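4.2 Where condiments are kept

Respondents in Vanville were asked to say, without getting up, where in the home their ketchup was at that moment. Of the 200 households, most answered at once and with great confidence. Interviewers then asked them to go and look. The diaries kept over the following weeks yielded 2,792 entries, and it is fair to say that the bottle and its owner did not always agree.

Earlier work on domestic storage (the Prirum pantry survey being the usual reference) treats the refrigerator door as the natural home of the condiment and everything else as noise. We found rather a lot of noise. Bottles were logged on windowsills, in bread bins, on top of the microwave, and in one case in a coat. Derkach households, added in November as a comparison group, were tidier on paper, though they also returned the shortest diaries.

We coded each entry as "assigned" (the place the household named at interview), "shared" (a place meant for something else that would take a bottle) or "stray." The shared category gave the coders the most trouble. Bowls, colanders and baking dishes are open, roomy and usually within reach, and they collect things that have no business with them (Figure 5).

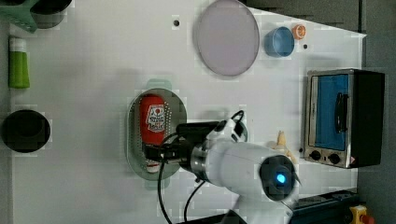 Figure 5. Ketchup bottle lying in an oval colander: coded "shared."

Two points follow. First, people who cook daily did not keep stricter order than people who cook on holidays; they only put things down more often. Second, a label on the shelf had no effect we could measure, apart from annoying whoever had not written it. Arguments over the label were logged separately and are not analyzed in this paper — the authors value their evenings.

The Plotov scale of kitchen order, which we had planned to use throughout, was dropped after the pilot. It has no score for a coat.

Related items
Spoons that leave: a diary study
Who owns the middle shelf?
Lids without boxes

Reader comments (2)

mw_pantry: Did you separate glass from squeeze bottles? Ours wander at very different rates.

oldstove: My mustard has lived in the salad spinner for years. I consider that assigned.

Posted 14 Dec 2020 | Contact the editors | Back to top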